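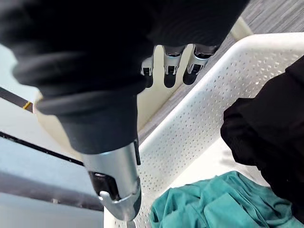 Wed 18 November

Transfer sheet, work on the club data. Fallton confirmed their striker goes to Ronia in January, so I closed his row in the table. He has 17 goals in 50 league games, and our old file gave him three more. The error came from the Tindall cup match, which was counted as league. I corrected it by hand.

Minutes played are still wrong for the Lavent loan – the sheet shows 1233, but this includes the friendly games. Please do not use this number in the season report yet. Tomorrow I check the goalkeepers.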